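Arano Demonstration Teaching Station

By Oranuch Suwannarat, Equipment Services, Silldale
Updated December

Search equipment Enter keyword or item number Go

The Arano Demonstration Teaching Station is a two-arm system on which a person can show a robot a manual task, either by guiding the arms by hand or by operating them from a remote control position. It is supplied by Godinho and is held in the Silldale equipment collection under item number 301. The station may be booked by staff, research students and approved external partners.
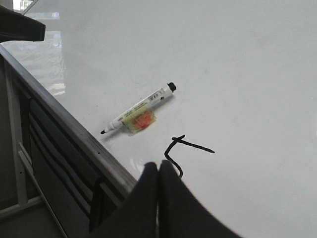 The station is intended for short tabletop tasks in which contact matters: picking up a pen or marker, drawing a line, wiping a surface, turning a small object end for end, or passing it between grippers. Tasks of this kind are difficult to write out as a list of positions. A demonstrator who can feel or see the contact will usually produce a usable example within a few attempts, and the recorded examples can then be used to train or adjust a control policy.

Teaching modes

Two modes are available. Both write to the same recording format, and demonstrations from each may be combined in one set if the operator labels them correctly.

Hand guiding. The arms are placed in a compliant state and the demonstrator moves them directly, holding each arm at the grip collar behind the wrist. Gripper opening and closing is controlled by a thumb switch on the collar. Hand guiding suits slow movements and first attempts at a new task. The demonstrator's hands and forearms should be kept out of the wrist camera view, as footage in which they appear is of limited value for training.

Remote control. The demonstrator sits at the Brurnmont control desk and moves a pair of smaller leader arms, which the station arms follow. The desk may be placed beside the station or in the adjoining room. Remote control is the preferred mode for two-handed tasks and for any task in which the demonstrator would otherwise obstruct the cameras. New operators commonly find depth hard to judge at the desk and should allow a full session for practice before recording.

What is included

The booking covers the two arms with parallel grippers, the wrist cameras, the Brurnmont control desk with leader arms, a recording computer, an emergency stop for each operating position, and a lockable case of standard task objects. The case holds dry-erase markers, cloths, blocks, cups and lidded containers. A framed whiteboard is available on request for drawing and erasing tasks.

Soft gripper pads are fitted as standard. Users who require firm pads should state this on the booking form, as the change must be made by Equipment Services and the grippers recalibrated afterwards.

Setting up a writing or drawing task

Writing and drawing tasks are the most frequently requested, and the following practice is recommended.

The whiteboard should be secured to its support before the arms are powered. A board that shifts during a stroke will spoil the demonstration and may cause the arm to enter a protective stop. It may be laid flat or tilted, but the angle should be kept the same throughout a set unless variation is part of the study design.

Glossy boards reflect windows and ceiling lights, and the reflections move across the wrist camera view as the arm moves. Blinds should be set before the first recording and left alone until the last. Where the finished policy is expected to work under varied lighting, a separate set should be recorded for each lighting condition and labelled accordingly.

Markers should be chosen with a barrel that contrasts with the gripper fingers. A coloured sticker around the barrel may be used to help reviewers follow its rotation. If one is used, it should be present on every marker in the set. The starting position and direction of the marker should be varied from one demonstration to the next, including positions near the edge of the board, so that the policy does not learn a single approach.

Earlier strokes may be left on the board or erased between demonstrations. Either practice is acceptable, provided that it is recorded in the session notes. Smudges should be removed with a dry cloth. Solvent cleaners are not to be used within reach of the grippers.

Recording and review

Recording is started and stopped with the foot pedal. Each demonstration should begin with the arms at the rest position and end when the task is complete and the grippers have withdrawn. Pauses longer than 2 seconds are flagged automatically and may be trimmed at review.

A standard set consists of 30 demonstrations of one task. Demonstrations should be marked as accepted, rejected or held for discussion on the day of recording, while the operator can still recall what occurred. Rejected demonstrations are kept with the set and are excluded from export by default. Users should not delete them, as examples of a missed grasp or a slipped marker are often requested later by other groups.

Exported files contain joint positions, gripper opening, pedal events and synchronized camera footage. Files remain on the recording computer for 18 days and are then removed. Transfer to project storage is the responsibility of the person named on the booking.

Training and access

All users must complete the station induction before making a first booking. The induction covers safe reach, emergency stops, both teaching modes and basic review. Operators under supervision may use hand guiding once inducted. Use of the remote control desk requires a further practical check, which is conducted at the station by Equipment Services.

Loose sleeves, lanyards and bracelets are not permitted within reach of the arms. Long hair must be tied back. Only one person may hold the arms during hand guiding, and any observer must remain behind the marked line with access to an emergency stop.

Faults and returns

Faults should be reported through the equipment form, quoting item number 301. Users should not adjust camera mounts, gripper pads or cable guides. If a wrist camera has been knocked, recording should cease until its calibration has been checked, even where the image appears normal.

At the end of each booking the arms are to be returned to the rest position, markers capped and replaced in the case, and the whiteboard wiped and returned to its rack. Replacement markers may be collected from the Silldale service counter.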